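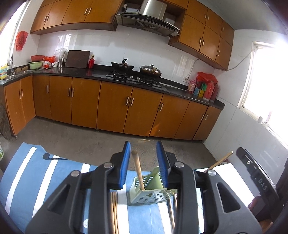
Oláh

Chopsticks on a striped cloth: what I'd tell you before you write the code

I get asked a lot how I keep the software side of kitchen table work from eating my whole weekend, so I've put my tips in one place. They're all about chopsticks and the green utensil basket, because chopsticks are what I've been stuck on since February (and I love them, really, they're a wonderful awful thing to pick up!). Updated 31 May 2018 – a few things changed when I moved to Zuner 2.

Teach it what a stripe is
A chopstick is long, thin and pale. So is a white stripe on a blue tablecloth, and my line detector fell for it again and again. Width was what fixed it. I throw out anything wider than a set limit before I even look at color, and then I ask whether the ends taper. Do it in that order and you save yourself a lot of fiddling with thresholds.

Get some bad light in your test set
My kitchen has windows, and one end of the table can go nearly white while the floor behind stays a dull gray-brown. I went through 1,549 frames and tagged every one where the cloth was blown out. Boring, yes, but I did it over two evenings with the radio on and I'd do it again. Train on those, and keep a handful back for testing.

Mask the basket, holes and all
Rows of little holes make a depth map go bananas. I draw one solid outline around the basket and treat the divider as a separate wall, so the planner knows there are two sides to drop into. If there's a bit of clear tape or film on the corner, include that in the outline too.

Plan the drop before the grab
This is my favorite one. Work backward from the basket: choose the compartment, pick the tilt the stick needs to go in, and only then choose where to grip it. I used to do it the other way around in Clisico and kept getting lovely grasps with the stick pointing at the wrong wall.

Line the pads up with the stick
For sticks lying lengthwise, I want the jaws to come in from either side, one blue pad left and one right, near the end closest to me. Take the angle from the whole length of the stick – a short piece near the tip will give you a wobbly number every time.
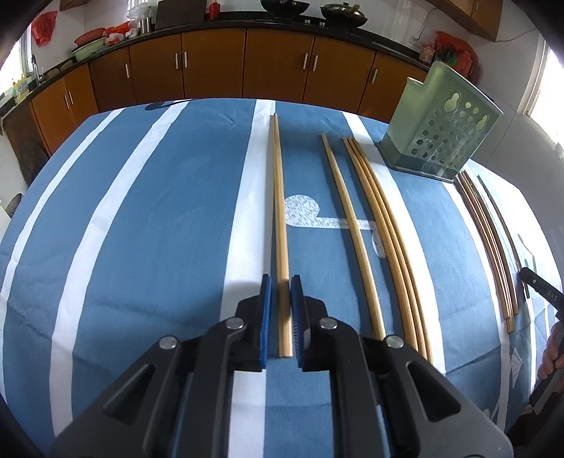 Let a pair be a pair
I wasted ages trying to get the detector to split two chopsticks lying side by side. Now "bundle" is its own label, with a count attached, and the planner decides whether to take the lot. Dark ones and pale ones get the same label, by the way. I tried separate classes and it just doubled my mistakes.

Straighten before you measure
A wide lens bends everything near the side of the picture, and a bundle over there will look like it's bowing outward. Undistort first, then fit your lines.

Name your clips like a grown-up
I have 138 clips in a folder called "new" and another folder called "new new". Please put the task and the cloth in the name. I'm slowly renaming mine and have 116 to go.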